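Turport Fixtures and Officials Table

README for release 4

Contents

fixtures.csv -- one row per match
officials.csv -- one row per official per match
venues.csv -- ground names and aliases
changes.txt -- corrections since the previous release

Scope

The table covers amateur football matches played in the Turport district league and the Noguchi Cup. It holds 574 fixtures. Friendlies are left out, as are matches abandoned before half-time and never replayed. Abandoned matches that the league let stand are kept, with status set to "stood".

Sources

Fixtures were typed in from the league's printed match cards by Kumiko Aoki and Gijs Groen. Cup ties come from the Solodus results sheets, which use a different team order: the home side is listed second. The import script swaps them. Semi-finals at neutral grounds are not swapped, and the neutral column is set to 1.

Fields in fixtures.csv

match_id: integer, stable between releases. Gaps are deleted duplicates and will not be reused.
month: three-letter month of play. The day is not released.
kick_off: local time, 24-hour. Blank if the card was blank.
home, away: team codes.
home_goals, away_goals: score at the end of normal time.
extra: 1 if extra time was played. Goals in extra time are in et_home and et_away.
pens: shoot-out score as text, home side first.
status: played, stood, awarded or void.
crowd: estimate from the card. Clubs tended to write 100 or 500, and the column should not be used for anything that needs a real attendance.

Fields in officials.csv

match_id: joins to fixtures.csv.
role: referee, assistant or fourth.
official_id: random code, reissued with each release. Do not join across releases on this field.
late_change: 1 if the appointed official was replaced on the day.

Known problems

Inine Rovers and Inine Athletic merged between seasons. Both codes are kept, and the merged club has its own. A club history query has to list all three.

Awarded matches carry the score the league recorded, usually 3-0. Filter on status before working out goal averages.

Some October cards give the kick-off as "after the juniors". These are blank in kick_off, and the wording is kept in the note column.

Assistants are missing for most early cup rounds -- the sheets had no space for them. A missing row does not mean that the referee worked alone.

Checks

The build stops if a team appears twice in one round, if a match has two referees, or if a shoot-out is recorded without extra = 1. The last check is turned off for the cup's first round, where ties go straight to penalties.
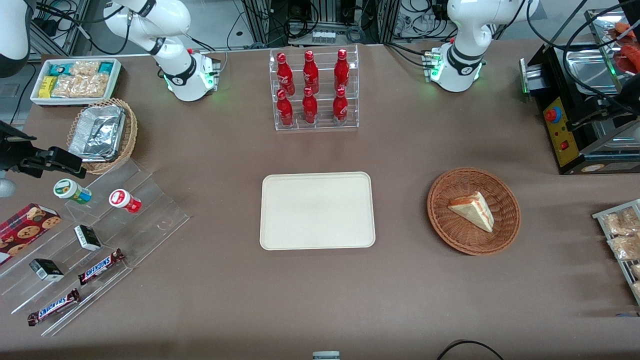
Lemlem Belay: the shoot-out check should be off for the second round as well. The cup rules changed and the straight-to-penalties rule now runs up to the quarter-finals. I had to patch the script locally to get a build.

Accepted. The check now reads the round limit from rules.txt, and the affected ties are listed in changes.txt.

Corrections

Send the match_id, the field, the value you believe is right and a copy of the card if you have one. Corrections to scores need a card or a league notice. Spelling of ground names does not. Junpei Ishida handles venues.csv, and everything else goes to Toshio Hattori.

Use

Free for research and club use with credit to the Turport table. Please quote the release number, as match totals differ between releases.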